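Home Files Issues Wiki Releases Contact

# Grultgate: the bedside cabinet set

Last updated: 2022-08-02

Grultgate is a collection of pictures and notes about small furniture and what ends up on it. This part covers one grey bedside cabinet, the two drawers it came with, and the snacks that have moved in.
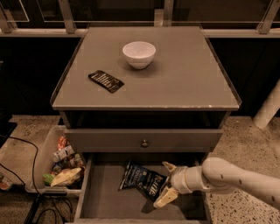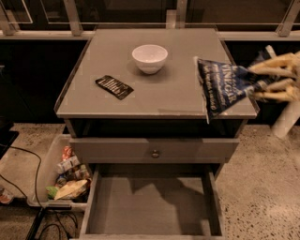 ## What's in it

The set holds 1062 pictures in 58 folders, one folder per sitting. A sitting means that somebody put things on the cabinet or in its drawers, shifted them about and stopped when they felt like it. Gwilym Rosser felt like it very early. His folders are short.

Each folder has a plain text file, `notes.txt`, with one line per picture. Lines say where the main item is, in words a visitor would use: "top", "cubby", "upper drawer", "lower drawer", "floor". We tried "surface A" for a while and went back to "top" after Honeylyn Tolentino asked where surface B was and got three answers.

## Words we settled on

- `top`: the flat part with the lip. Anything hanging over the edge still counts as top until it falls off, at which point it is floor.
- `cubby`: the gap between the top and the upper drawer. Popular with dust.
- `drawer_open`: yes, no or partly. "Partly" was meant for rare cases and is now the favourite answer of everyone who labels after lunch.
- `snack`: any bag, packet or wrapper. We don't record whether there is food in it. This was argued over at length.
- `bowl`: a bowl. No argument so far.

"Cabinet", "bedside cabinet" and "nightstand" all appear in the notes and all mean the same piece of furniture. Ariel Quiambao has offered to tidy this up and has been offering since December.

## Known problems

The notes for 158 pictures were typed by two people who disagree about left and right. One meant the cabinet's left and the other meant their own. Both versions are kept, in `notes_a.txt` and `notes_b.txt`, and neither person will budge.

5 folders have no notes at all. Refugio Escobedo is sure they were written. They may be on the old laptop.

Light changes a good deal between sittings, so don't trust the grey. If you need the colour of the paint, ask for the tin.

Crisps are called "chips" in the older files. A find-and-replace was run once and did terrible things to the folder on chipped mugs, so please leave it alone.

## Using it

Unpack the archive and keep the folder names as they are. The script `check_notes.py` compares each notes file with its folder and complains about missing lines. It also complains about blank lines at the end, which are harmless, and which we keep meaning to fix.

Free to use for teaching, research or settling household disputes about where things go. Credit "the Grultgate cabinet set". Corrections go to Bienvenido Mangubat through the Issues page, with the folder number and the line you think is wrong.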